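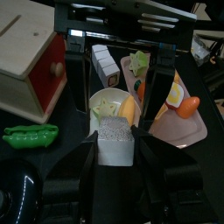 When will the Sinard branch library close for its renovation? The building shuts at the end of April 2024 and is expected to stay closed for 90 days.

The work covers the roof, the heating system and the front entrance, which has had a temporary ramp for several winters. Zumen, the firm hired for the job, was picked in February over two other bidders. Its crew will start at the back of the building so that deliveries can come in from the alley and keep clear of the school crossing.

Books checked out now will not be due until the branch reopens. Holds can be moved to the main library on request. The outdoor return box will be locked on the last day, and items left beside it will be treated as lost.

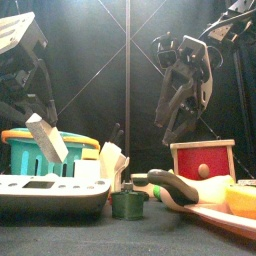
One reader wrote to ask why the children's room could not be kept open, given that it has its own door and was painted only two years ago. The same letter pointed out that the bus to the main library takes close to an hour with a stroller and one change.

Library staff said the room shares its heating with the rest of the building and could not be used while the pipes are out. Story hour will move to the Grarnent community hall, which has space for 60 people and a parking lot. The hall will also have a small shelf of picture books to borrow - no card needed.

A petition asking for a weekly bookmobile stop has 206 signatures so far. The city has not said if it will add one.

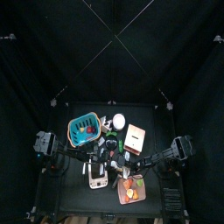 What changes inside

The reading room will get new windows and 20 more seats, most of them along the north wall. The local history shelves move upstairs, next to the map cabinets. The old card catalog stays where it is.

The Þrastardóttir collection of letters and farm records is going into storage and cannot be viewed until the branch reopens. Requests for copies should be sent to the main library before the closing date. Requests that come in later will be held and answered in the order they arrive.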